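Awan Tee

I started printing band shirts in my garage and kept ruining them on flimsy blanks, so when I finally opened Toria I went looking for a T-shirt that could take some abuse. The Awan is the one I stuck with (and wear most days, if I'm being truthful). It's a midweight cotton with a collar that lies flat, and it doesn't shrink into a crop top the first time it meets a dryer!
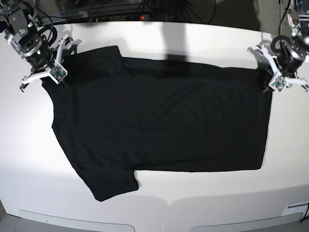
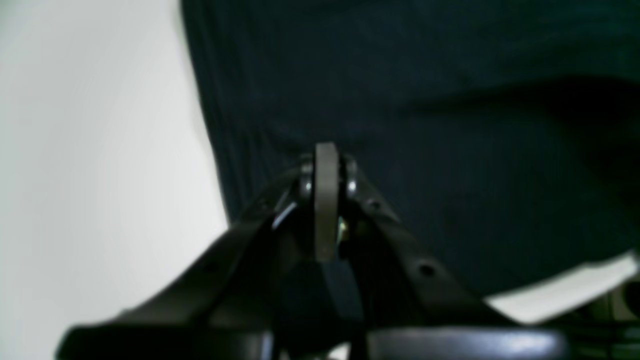
Dark fabric on a white surface

Sizes run S to XXL. I'm between sizes and go up, but my brother-in-law likes his snug, so suit yourself.

$30 each, or $59 for two. Wash cold, inside out, and skip the softener if you plan to print on it.

Orders placed by Saturday noon go out Monday. Questions about bulk blanks? Write to me, Teodoro Arrieta, through the contact form.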